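Repainting the back bedroom, part two (the color part)

So after I posted in March about pulling the old wallpaper off the back bedroom, a few of you wrote in to ask what color we were going with. Ha. I wish I'd had an answer for you then. I had a stack of sample cards on the kitchen windowsill and a husband who said they were all beige.

They were not all beige! There was a putty, there was a sort of mushroom, there was one called Serness that looked pink at breakfast and gray by supper, and there was a green I'd thrown in because I felt sorry for it. I carried them around the house for weeks. I held them up against the curtains and the dog.

The room had last been painted in 1980, as far as we can tell, in a yellow that my mother-in-law would call cheerful. It faces north and gets a stingy little bit of sun first thing, then that's it until tomorrow. Everybody says to paint a north room white to brighten it up, and I did try that in our old apartment and it looked like the inside of a refrigerator. This time I wanted to go the other way and let it be a warm, slightly dark, cozy kind of room, with a lamp on at 4 in the afternoon and a blanket on the chair.

Clementina Rocha, who I used to work with and who has the best front hall of anyone I know, told me to quit looking at cards and start looking at stuff. Flowerpots, paper bags, the crust on a loaf of bread. I took that very seriously and for a while I was no fun to go anywhere with. But it did help, because I kept stopping at the same family of browns, the ones with a bit of clay in them.

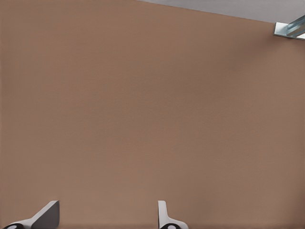 Pinky tan, a little lighter in some spots than others. My kind of brown.

Once I knew that, I went to Nechyporuk, the paint place behind the post office, and stood at the counter waving my hands around. Thịnh Diệp mixed me 3 little pots and wouldn't let me buy a full can until I'd tried them on the wall. I painted big patches, two coats each, one by the window and one over in the dark corner behind the door. The first was too orange. The second was lovely by the window and looked like wet cardboard in the corner. The third I liked in both places, morning and night, and I liked it even with the ugly ceiling bulb on, so that was that.

The whole job took 2 weekends, mostly because of the baseboards. I also had a falling out with a Skuteck roller that shed fuzz all over the first wall (I picked it out with tweezers, don't ask) and switched to a plain old brush for the edges. My left knee is still mad at me.

Trim is a creamy off-white, left over from the hall. The ceiling I haven't touched yet. I keep going back and forth on whether to run the brown right up and over - it could be gorgeous or it could be like sleeping in a shoebox. If any of you have done a dark ceiling in a small room, tell me how it went.

Next up is the closet door, which sticks, and the radiator, which I'm ignoring.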